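Movie Night at Home: Tips for the Kitchen and the Living Room

By Sanaa Bouzid

A three-hour film with songs and an interval is a different evening from a ninety-minute one. People get hungry twice, the room gets warm, and somebody will want tea at the moment the hero walks in. We have had friends over for films once a month for years, and most of what follows was learned by doing it badly first.

Before anyone arrives

Start the film on your player in the afternoon and let it run for a few minutes. Check the subtitles, the language track and the sound level in one of the songs. On many Hindi films the songs are much louder than the dialogue. If your TV has a night mode or a volume leveling setting, turn it on now and leave it on.

Update the streaming app the same afternoon. Ours once asked for a new password at 7 in the evening with the whole room watching.

Draw the curtains and look at the screen from every seat. A lamp behind the TV is fine. A lamp behind the sofa will show up in every dark shot.

Seating

Put the floor cushions in front, the sofa in the middle and the dining chairs at the back. Leave a path to the kitchen along one side. Magdy Fahmy always takes the chair by the door, and after the first evening I stopped offering him anything else.

Small tables are better than one big coffee table. An upturned crate with a tray on it works well and can be moved with one foot.

Food that can be eaten in the dark

Skip anything with a thin sauce. Good choices are popcorn, roasted chickpeas, samosas cut in half, and egg sandwiches on soft bread. Serve in bowls with high sides, one bowl for every 2 people, so that nothing has to be passed along a row.

For the egg sandwiches, boil the eggs in the morning. Put them in a pan of cold water, bring it to a boil, turn off the heat and leave the lid on until the yolks are set. Cool them in ice water and keep them in the fridge. Peel them under a running tap, starting at the wide end. Mash with mayonnaise, salt, a little cumin and chopped cilantro – the cilantro goes in last or it turns limp.
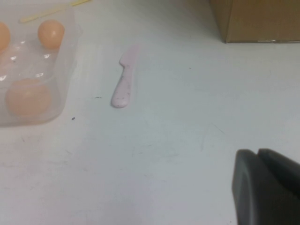
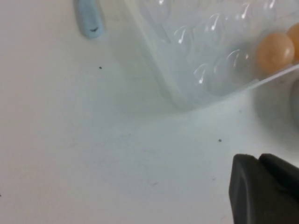

Cover the filling and keep it cold until the interval. Fill the sandwiches then, cut them into fingers and bring them out on one plate. Anything that has sat out for 2 hours goes in the trash.

Popcorn should be made in batches. Use a heavy pot with a lid, enough oil to cover the bottom, and 3 kernels to test the heat. When those pop, add the rest and take the pot off the stove for half a minute, then put it back. Salt it while it is hot. Fine salt sticks and coarse salt ends up at the bottom of the bowl.

Tea at the interval

Older films have the interval marked on screen. With newer ones on streaming it is sometimes cut out, so look up the running time and pick a halfway point yourself. Doaa Sqalli uses the end of whichever song comes nearest the middle.

Measure the tea, sugar and cardamom into the pot beforehand. Add the water and light the burner ten minutes before the break, and add the milk when everyone stands up. A thermos jug keeps the second round hot through the last act.

Spills and crumbs

Keep a damp cloth and a dry one within reach of the sofa. Blot tea, never rub it. Butter on upholstery can be covered with cornstarch, left until the film is over and brushed off – test a hidden corner first.

Lay an old sheet over the rug before you put the cushions down. At the end of the evening, gather it by the corners and shake it outside. Wash the popcorn pot the same night, as the oil is much harder to get off in the morning.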